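Chapter 7
Sharing an Outlet: Loads, Switches and the Humble Power Strip

When I moved into my first apartment in Dimholm, the kitchen had one wall outlet. One! I had a kettle, a toaster, a radio and a lamp, and I wanted all of them going at breakfast. My neighbor Gifty Asamoah lent me a power strip, and for 2 weeks I thought the problem was solved. Then one morning in March I ran the kettle and the toaster together (plus a little heater, because the floor was freezing) and the whole kitchen went dark.

I stood there in my socks feeling pretty foolish. I'd been treating the strip as if it made more electricity, when all it had given me was more places to plug in. Everything on it was still drawing through one cord and one wall outlet, and every new thing I switched on was adding to the same total.

You met current and voltage in Chapter 5, and in Chapter 6 we wired bulbs in series and in parallel until everybody was sick of bulbs. Now we get to use all that on something you've probably got under your desk. Before you read on, take a minute with the strip below and ask yourself what has to be going on under the plastic for each outlet to have its own switch.
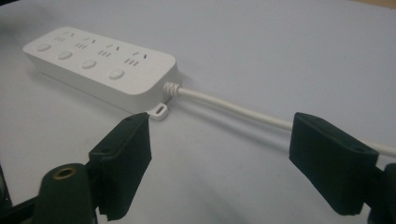
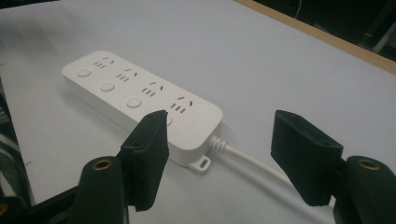
Figure 7.1 Two views of a white power strip with four outlets, each paired with a round push button.

Got a guess? When I first tried sketching it, I drew the outlets one after another in a single loop, like old holiday lights. My friend Kojo Asante looked over my shoulder and asked what would happen to the lamp when I unplugged the radio. Well, in my drawing the lamp would go out, and no real strip behaves like that! The outlets have to be in parallel, so each appliance gets the full voltage whatever its neighbors are up to. An individual switch then sits in the branch feeding its own outlet, and opening it leaves the other branches alone.

Look at the cord too, and the ribbed sleeve where it meets the body. A sleeve like that keeps the cord from bending sharply at the spot where it would wear out first. The cord also carries the current for every branch added together, so we'll come back to it in Section 7.3 when we talk about wire thickness and heat.

By the end of the chapter you'll be able to draw the circuit inside a switched strip, add up the load on it, and work out whether my breakfast was ever going to work. (It wasn't, but you'll have the numbers.)

Warm-up

Pick one room at home and list everything in it that plugs in. Copy down the watts printed on each label if you can find them. Leave the covers on, please, and don't open anything up. Keep your list handy for Section 7.1.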